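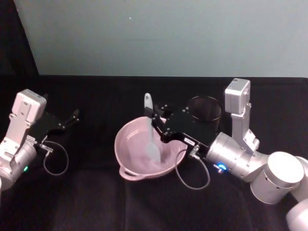
How to Clean a Silicone Spatula (and Where to Put It Afterward)

Print this page | E-mail this page

Posted 2023-10-25 in Clitlow Kitchen Basics

Silicone spatulas are sold as tools that take care of themselves. Rinse it, the package says, and it's clean. I don't believe that, and if you've ever licked a "clean" one and tasted last week's garlic, you probably don't either. Silicone holds on to oil. A quick rinse moves the batter off and leaves the film behind.

What follows is the routine I use. It takes longer than a rinse and less time than most of the cleaning advice I've read, a good part of which seems to exist to sell somebody's powder.

You will need: a mixing bowl you already got dirty, dish soap, hot water, baking soda, a soft brush, and some kind of open container for the spatula to live in.

1. Scrape before you wash

Get the last of the batter out of the bowl with the spatula, then wipe the blade on the rim, both sides. Leaving the spatula standing in the bowl while you answer the phone is fine. Leaving it there overnight is how flour paste turns into cement.

If your bowl has a loop handle, hold it by that and turn the bowl, keeping the spatula in one spot against the wall. A shallow bowl with a wide rim makes this easy. I've seen special "bowl scrapers" sold for the job. I tried the Pacheco one and went back to the spatula.

2. Take it apart, if it comes apart

Some heads pull off the handle. Check. The old Pililska I cooked with for years had a head that looked molded on, and I washed it whole until one day it slid off in my hand. I won't describe the inside. Twist gently and pull straight. If it doesn't move, it's probably one piece — leave it alone.

3. Wash with soap, then wash again

Use hot water and a real squirt of soap. Rub the flat of the blade with your fingers. If it squeaks, good. If it feels slick, there is still oil on it and you're not done. Run the brush through the hole at the end of the handle, too. People hang spatulas by that hole and never look into it.

Don't use steel wool. It scratches the surface and gives the next batch of grease somewhere to sit.

4. Deal with the smell

Make a paste with 2 tablespoons of baking soda and a little water, smear it on the blade, and wait half an hour. Rinse. This works on onion and most of the time on garlic. It does nothing for curry stains, whatever you've been told. A pale spatula that has been in turmeric is a yellow spatula now.

You'll also see advice to bake it in the oven at 200 degrees. Some spatulas can take it, and some have a plastic core that can't. Unless the maker says the whole thing is oven safe, handle included, I'd skip it.
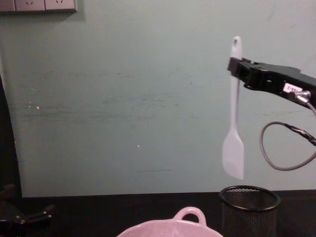
5. Store it in something with holes

Once the spatula is clean, stand it in an open container. I like black wire mesh, the kind sold for desks as often as for kitchens, and I'd pay desk prices. A solid crock looks nicer on a counter but holds a puddle at the bottom, and whatever you drop in handle first sits in it.

Lower the spatula straight down so it doesn't catch on the mesh. Blade up is better for drying. Don't pack the container full, either. Tallel sells a drying caddy with a vented lid, and I can't work out what the lid is for.

6. Wash the bowl and check the container

Glazed ceramic is easy: soap, hot water, rinse, towel. Pay attention to the place where a molded handle joins the rim, where dried batter likes to hide. Then tip the utensil container upside down over the trash. If crumbs fall out, wash that as well and let it dry before anything goes back in.

When to give up

If the blade is nicked, sticky after two washes, or shedding bits, throw it out. A paste won't fix torn silicone.

Print this page | E-mail this page

We use cookies to remember your preferences and measure traffic. By continuing to use this site you accept our cookie policy. Accept | Settings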